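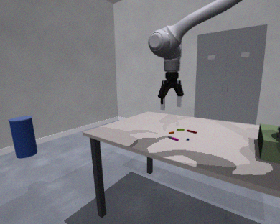
Grorkard Shared Workshop – Home Robotics Group

Ask our newest member what she has been building in the back bedroom and you get a grin and a laptop turned towards you. Her arm lives in simulation for now, and she's very happy about that. "I've dropped it through the floor, I've flung sticks across the room, and I haven't paid for a single spare part!"

She joined us on a Monday evening with a half-finished room model called Menzies and a stubborn gripper. The job she has set it is to pick up small coloured sticks from a table and put them in a green box. "Sticks are lovely because they're awkward," she says. "Come at one from the wrong angle and you've got nothing."

The overhead view has been her best friend. "From the side I always think I'm lined up. From the top I can see how far round the wrist has to turn for the orange one."

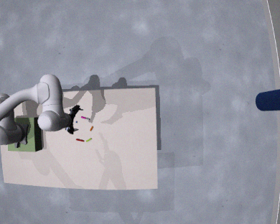 Two arms and a lot of patience

A second arm came later, and with it a whole new set of bumps. She logged 300 practice grabs in the first week – 37 of them good – and was thrilled. The target before she buys any motors is 3,000.

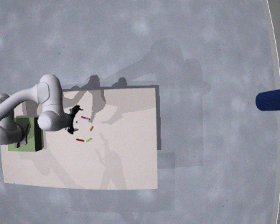 "I'd rather get the timing right first," she says, "so they're not both after the same bit of table." The real build will go on our long bench, next to the Flisberg lathe, and she's already eyeing up the Edura brackets in the spares drawer.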